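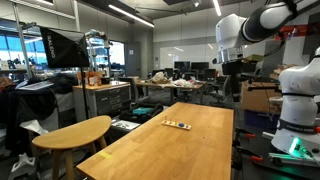 4. Preparing the table and the peg task

4.1 Scope of this section

This section applies to members of the Rollville shared workshop who have finished the Grundar base assembly (Section 3) and wish to run the peg task for the first time. It covers the table, the clamps, the peg board and the first slow run. Programming of the arms is dealt with in Section 5.

Members who have not signed the workshop safety sheet must not switch on either arm.

4.2 Before you start

You will need:

The peg board with three upright pegs
The blue disk
Yellow tape
A 4 mm hex key
The printed task card from the Nultirex folder

Allow 28 minutes for a first set-up. Later set-ups are usually shorter.

4.3 Setting up the table

1. Press the stop button on each arm and check that it stays down.

2. Clear the table of tools, cups and paper. Only the peg board and its disk should remain within reach of the arms.

3. Check the red-handled clamps on the mounting rail. Each handle should be fully closed and should not move when pushed with one hand. If a clamp has worked loose, close it again before going any further.

4. Find the strip of yellow tape at the near-left edge of the table. It marks the operator's side. If the tape has lifted, replace it in the same position.

5. Place the peg board flat on the table near the far end, with the pegs in its left half as seen from the operator's side. The long edge of the board should lie 485 mm from the front of the rail.

Note: The Gkikas board supplied with older kits is slightly thicker. If you are using one, enter the board height again as described in Section 5.2.

6. Lay the blue disk flat near the right-hand end of the board. Do not place it over a peg at this stage.

7. Move the stool back from the table until both arms can swing freely. The operator stands during the first run.

CAUTION: The two arms can reach each other. Never release both stop buttons until each arm has been moved to its rest position on its own.

4.4 Lighting

8. Switch on the ceiling lights. If the lamp on the tall stand is also used, angle it so that no sharp shadow falls across the pegs. Daylight from the window wall changes through the day, and the light check on the task card must be repeated after any long break.

9. Keep the feet of the lamp stand, and any bags or boxes on the floor, clear of the operator's path to the stop buttons.

4.5 First slow run

10. Release the stop button on the first arm only. Wait until the light at the base is steady.

11. Select "Peg, slow" and start the run. Keep one hand at the stop button throughout.

12. Watch the gap between the gripper and the tops of the pegs. If it closes to less than a finger's width before the disk has been picked up, stop the arm and return to step 5.

13. When the run is complete, send the arm to rest and repeat steps 10 to 12 with the second arm.

CAUTION: Do not reach across the table to straighten the disk while an arm is live — press stop first, even for a small correction.

4.6 After use

14. Send both arms to rest and press both stop buttons.

15. Record the number of runs in the log. Clamps are to be inspected by workshop staff after every 3,000 runs.

Section revised Friday, August 30, 2024. Continue to Section 5, Teaching the arm positions.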